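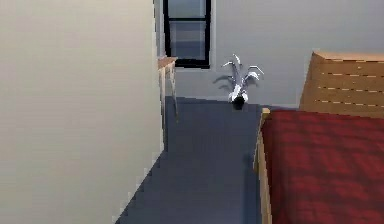 Summary

Target object resolves to the wrong potted plant in Shimada scene, demonstration collection

Status: Resolved, with one follow-up open
Component: Flisik episode labeller
Environment: Drolloria simulator, Shimada house layout
Raised by: Gandorton data team
Opened: 11 March 2026
Severity: 2

Description

Episodes collected for the "approach the potted plant" task are being saved with the wrong target ID. The operator drives to the plant on the cabinet and finishes with the gripper near it. The episode file names the bedroom floor plant as target. The success flag is then computed against that plant and comes back false, and the episode drops out of the training split.

The reverse also occurs. If the operator stops in the bedroom aisle, facing the plant at the back wall, the episode can be scored as a success even when the spoken instruction named the cabinet. That second case is worse for us. A lost episode costs operator time, but a false success goes straight into training.

The two plants do not look alike. The bedroom one has pale, narrow leaves in a small black pot and sits on the floor. The other has broad green leaves in a terracotta pot with a saucer, up on a wooden cabinet. A person reading the instruction would not mix them up.

Steps to reproduce

1. Load the Shimada layout with default object set.
2. Start a recording session in Flisik and choose the plant task.
3. Use the instruction "go to the plant on the cabinet".
4. Drive to the cabinet, raise the gripper to the front edge of the top, hold still, end the episode.
5. Open the episode file and read target_id.

Expected: target_id points to the cabinet plant.
What we get: target_id points to the floor plant in the bedroom.

Affected data

The plant batch holds 69 episodes. 40 of them carry the wrong target. The rest are correct on inspection, though some look correct by luck (see below). Other tasks recorded in the same layout - drawers, doors, the bed - have not shown the fault.

Log

Entry: First look at the labeller. Both plants share the category name "potted_plant" and neither has a surface attribute in the object table. The labeller strips the instruction down to its noun, looks up the category and takes the first match. "On the cabinet" is discarded before lookup. No warning is written.

Entry: Asked why any episodes were right at all. The object table is rebuilt every time the layout is reloaded, and its order is not fixed. Where the cabinet plant happened to load first, the label came out right. Sessions recorded without a reload are therefore either all right or all wrong, and that matches the batch.

Entry: Tried sorting the table by distance to the robot's start pose. Labels changed but did not improve. Start poses are randomized across the house and the nearest plant at the start says nothing about the one requested. Reverted.

Entry: Tried choosing the plant nearest to the gripper at the end of the episode. This gives the right ID on every successful run. It also turns every failed run into a success, as the target is then defined by wherever the operator ended up. Reverted. Please do not reapply this as a quick fix.

Entry: Checked whether the camera stream could be used to confirm the target. The gripper is not always in view. Frames from the bedroom aisle can show the bed, the floor and the plant with no part of the arm in them, so gripper visibility cannot be used as a test for contact or approach. Dropped the idea for this ticket.

Entry: Added a "support" attribute to the object table, filled from the physics state at load time (floor, cabinet, table and so on). Added "foliage_colour" and "pot_colour" as optional fields, entered by hand. The labeller now keeps the whole noun phrase and filters on support first, then colour. If more than one object still matches, the session refuses to start and prints the candidates.

Entry: Retest from a clean load, then after several reloads. Target was the cabinet plant each time. Ended the last run with the gripper low in front of the cabinet, fingers across the front edge of the top, marker in view of the camera. Target ID, instruction and success flag agree.

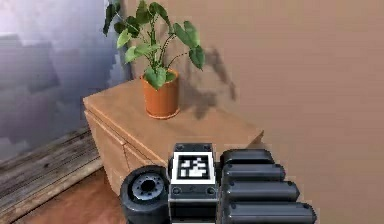 Resolution

Fixed in the Flisik labeller and in the Shimada object table. Both changes have to be installed together. With the new labeller and the old table, the support filter finds nothing and the session will not start.

Relabelling existing episodes

1. Make a copy of the batch before doing anything else.
2. Run the relabel script in dry-run mode and check the printed targets against the instruction text.
3. Run it again with writing turned on. Success flags are recomputed from stored poses, so no replay is needed.
4. Open the episodes whose flag changed from true to false and watch the last few seconds of each.
5. Episodes with the bare instruction "go to the plant" cannot be repaired. Move them to the ambiguous folder and leave them out of training.

The instruction sheet for operators has been changed to match. Every plant instruction must now name a surface or a colour. "The plant on the cabinet" and "the white-leaved plant" are both accepted. "The plant" is rejected at session start.

Follow-up, still open

Success on the cabinet plant is measured from the gripper base to the centre of the pot. With the gripper coming in from below, the base can be close in a straight line while the cabinet top is still in the way. Proposed: measure from the fingertips and require them to be above the top surface. This would change the scores of older batches, so it needs its own ticket and its own version number. Planned for April.

Related: other Drolloria layouts have not been searched for duplicate categories. Run the duplicate check before recording in any of them.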